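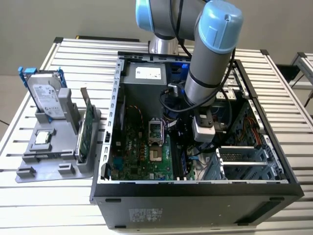
Robotic Disassembly of Desktop Computers: Project Report

1. Task

The project goal was a cell that strips a used desktop tower and sorts the reusable parts. The cell was built in the Kumsa shared workshop over one semester. Scope was limited to three part types: hard drive in its caddy, plug-in card, and CPU. Cable unplugging and side panel removal stayed manual.

2. Layout

The tower lies on its side on a slatted aluminum table, open side up. The arm works from above. Removed parts go into a gray fixture to the left of the case, with an upright slot for the drive, a slotted holder for the card and a shallow square pocket for the CPU. The fixture was redrawn twice. In the first version the pocket walls were too high and the fingers touched them before the part was down.

3. Control

Motion sequences were written in Pratus, with part positions stored relative to one corner of the case. Gripper commands go through a Rallent I/O board. Approach speed above the motherboard was held to 600 mm/s, and the last 3 cm of each descent ran much slower. The CPU socket frame has to be fully upright before the pick – a half-open frame blocks one finger.

4. Results

We logged 253 pick attempts. Drive picks were the most reliable. Most failures were on the CPU, where a small error in case position was enough to miss the edge of the heat spreader. Clamping the case reduced this but did not remove it.

5. Open items

Cable slack at the wrist needs a proper guide. Position correction by camera, using the Gukero library, was started in August and is not finished.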